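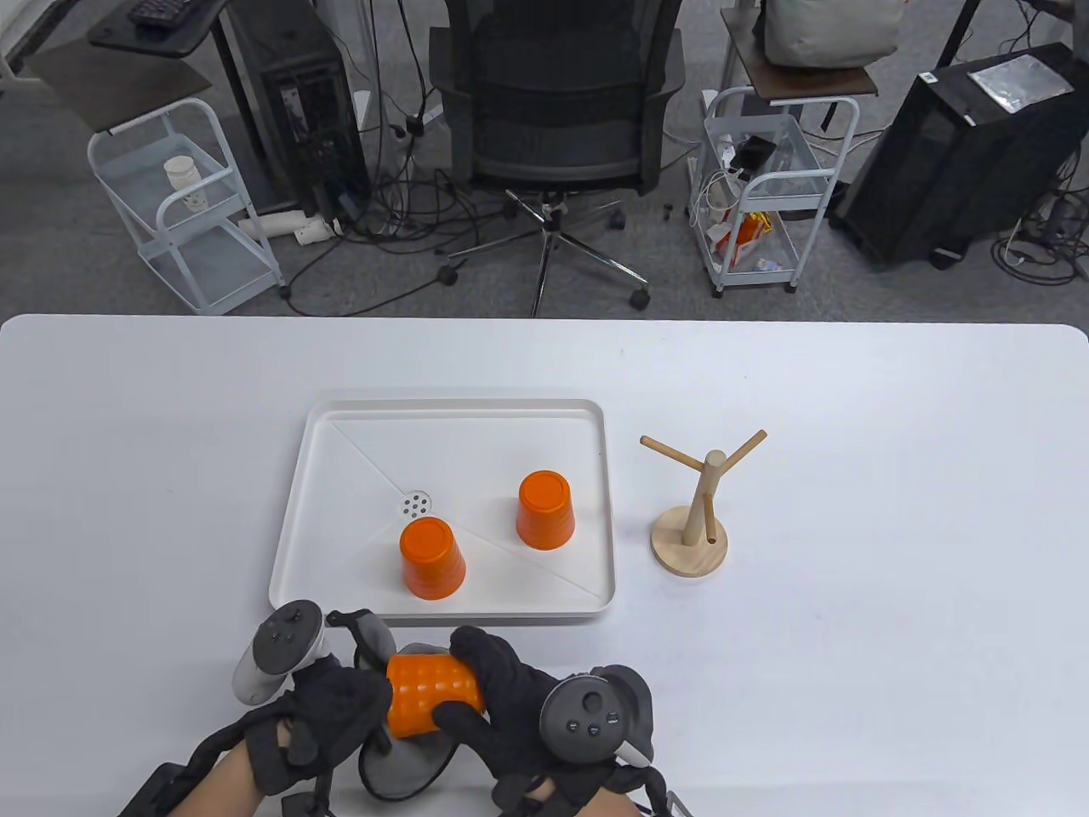 **Marit Ostlund**, Equipment Planning Lead, Cilow

## 3. Planning and Budgeting for a Hand-Tracking Station

This section applies to sites ordering their first station under the Sengar program. Complete all steps before a purchase request is submitted to the Flusstead office.

1. Confirm the work surface. A plain white table is preferred. Existing furniture may be used and should not be charged to the project.
2. List the task items separately from the equipment. Plastic cups, a draining tray and a wooden mug tree are typical of kitchen tasks. Allow $200 per station, including replacements.
3. Request a written quote for gloves, straps and wrist cables. The Bruken glove set is quoted at $600 per pair. VR controllers are quoted on a separate line.

 **Note:** Order gloves by operator hand size. Opened sets cannot be returned.

4. Allow $500 for the controller mounts, armbands and spare cables. With the controllers mounted on the gloves, the operator's fingers remain free to handle the cups.
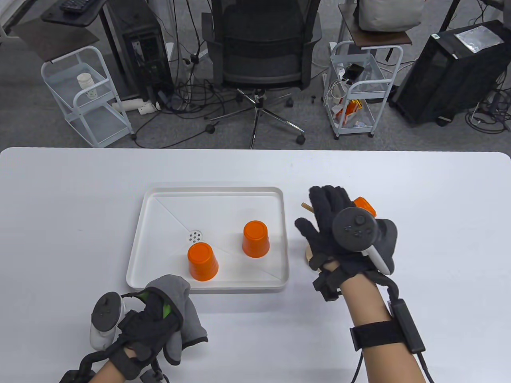 5. Measure the cable run from the operator's forearm to the computer. Add slack for the full reach across the table.

 **Caution:** Cables on the floor are a trip hazard. Include floor covers in the request if anyone will walk behind the table.

6. Reserve storage for chargers and power strips. Wire carts are acceptable.
7. Enter the totals on Form 11 and attach all quotes. Requests received after May are held for the next budget year.

Sites adding a second station should repeat steps 2 through 6.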